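Equipment Planning for Automation Projects
Handout 4: What the quote leaves out
Course notes, Karine Lévesque

Read before the seminar. Bring a calculator and low expectations.

Last session we priced the arm. Everyone likes pricing the arm. It has a catalog page and a salesperson who calls back. Today we do the rest of the budget, where the money goes.

1. Start with the task
Write down what gets picked up, where it gets put, and how often. One page. If your page says "flexible handling of various items," tear it up and go stand next to the line for a shift. Máté Veres did this for the Catow packing cell and came back with 17 different items, 4 of which accounted for nearly all the work. The other 13 stayed with a person, who was already there and already trained.

2. The lines people forget
Grippers and spare fingers
Mounting plate, cables, adapters (priced as if made of silver)
Guarding and the safety assessment
Simulation licenses, including renewal
Training, twice, for when the first trainee leaves
Floor space, which somebody else thinks is theirs

The spare fingers in the Catow budget came to $1,973. The original request had zero on that line. Zero is a popular number in first drafts – it adds up so nicely.

3. Simulate before you sign
A license costs less than a gripper that doesn't fit. Run the reach, the approach angle and the finger opening in software while changing your mind is still cheap. Ask for the view from the gripper as well as the nice wide one the vendor shows at the meeting. Two fingers seen from behind the palm will tell you plenty about clearance.

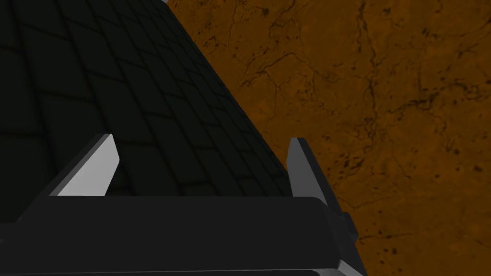 Keep in mind that a simulator is generous about friction, lighting and dust. Put 15 percent aside for what the real floor teaches you. Joyce Wanyama will argue for more when she visits, and she has the invoices.

4. For the seminar
Compare the Sivard and Mrema quotes in the course folder. Both call themselves complete. Mark every item from section 2 that is missing, put a price beside it, and state where you got the price. "The internet" is not a source. Groups of two or three; the write-up goes to Naomi Mosoti by the end of June.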